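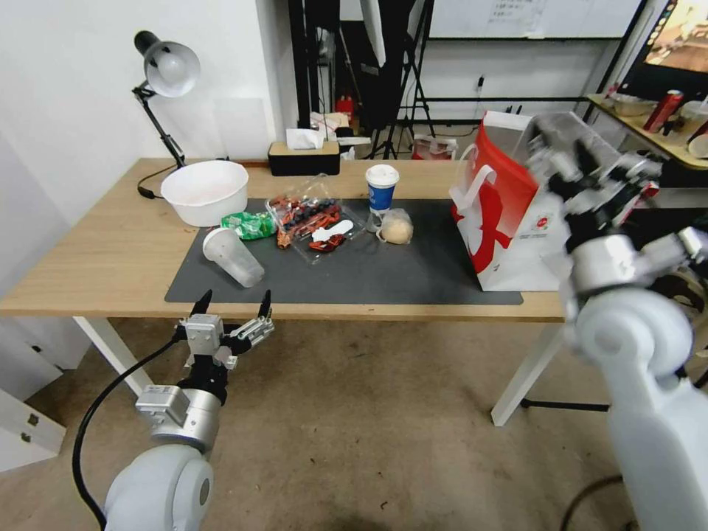

Desk lunch

A desk lunch is a meal or set of snacks eaten at a work table, with no trip to a dining room. Also called table lunch; in the Quinlan area, a "caline", after the Caline bakery, which sold bag lunches to mill offices there.

Contents
Varies a lot. Usually something filling (bread, a bun in plastic wrap), some fruit, a packaged snack, a sweet. Blueberries and wrapped candies are common as neither needs cutting. Drinks in paper or plastic cups. Utensils kept few – often one plastic spoon.

Containers
Clear plastic food containers took over from tin boxes in most offices. Mixed packing, fruit and candy in the same container, is frowned on by some older guides but widespread. A bowl is sometimes kept at the desk for sharing or for wrappers. Shopping bags carry the lot and then serve as trash bags.

Setting
A mat under the food protects the tabletop and catches crumbs. Tissues within reach. Lamps and cords are normally pushed to the back or side, tipped cups being the usual accident.

History
Fistwood Paper Works had a written desk lunch rule: 7 items at most, 3 of them sweet. Staff then numbered 989. The rule was droped after the move to Stillier, where more than 793 workers shared one small canteen and eating at desks became normal.

See also
Bag lunch
Coffee break
Snack
Lunch box

This article needs more sources for the section Contianers.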